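The bottom of the bin
A warehouse full of unwanted things, and what people will do to avoid looking at them

Every household has a container into which things go when a decision about them can't be faced. In mine it is a drawer. In my mother's it was a biscuit tin, and on the Elteva estate, where I spent a damp morning for this article, it is a row of 200 metal bins in a building that used to store carpets.

The bins belong to Vetis, which takes in what it calls household mixed smalls. Mixed smalls are what remains once a home has been cleared of everything with a name. The wardrobe goes to auction, the books go to the charity shop, and then someone pulls out the bottom drawer of the kitchen and a sort of gravel of objects falls out. A lid. Half a clothes peg. A key of the type that opens nothing and is therefore kept for life.

Vetis charges by weight and promises that up to 561 kilos a day will be gone through piece by piece. The pieces are sorted by what they might still be good for, a question I had assumed was simple. It took me one bin to learn otherwise. I was given gloves and a tray with compartments, and I put a perfectly good jar in with the dead batteries because it was small and I was flustered.

The house rules are printed on a card by the door. Anything with a lid is opened. Anything that rattles is opened twice. Cylinders are to be laid flat, a rule I thought fussy until a tube of something rolled off my tray and under a rack, where I assume it will be happy.

Shape turns out to matter more than purpose. You stop thinking 'brush' or 'bottle' and start thinking 'long', 'squat' and 'will not stand up'. Colour is a false friend. My eye went to the bright plastic every time, and the dull little tins at the edges sat there unloved until last, when they had to be chased round the corners with a fingertip. Corners are where small round things go to retire.

By eleven I had developed opinions. I am against novelty stoppers. I am in favour of handles, and I feel that a thing with a wavy base should explain itself.
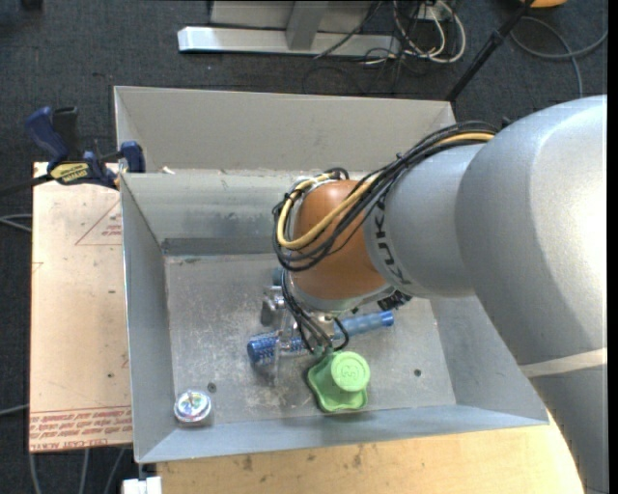

A long blue thing with a ridged, handle-like end, a squat green one and a small shiny pot in the corner: three objects with no reason to have met, and I'd guess most of us could match the set at home. Imis, of Swanepoel, wrote in after our July piece on attics to say that sorting is the easy part and the trouble is the coming back. Clear a drawer on Sunday, the letter went, and by the next weekend it has grown a fresh layer, and the new layer always has a tape measure in it.

I put this to the morning shift, who nodded in the way of people who own several tape measures. The advice from the floor was to keep the drawer but make it shallower. Mine now holds 157 items, down from 500, and I have still not found out what the key is for.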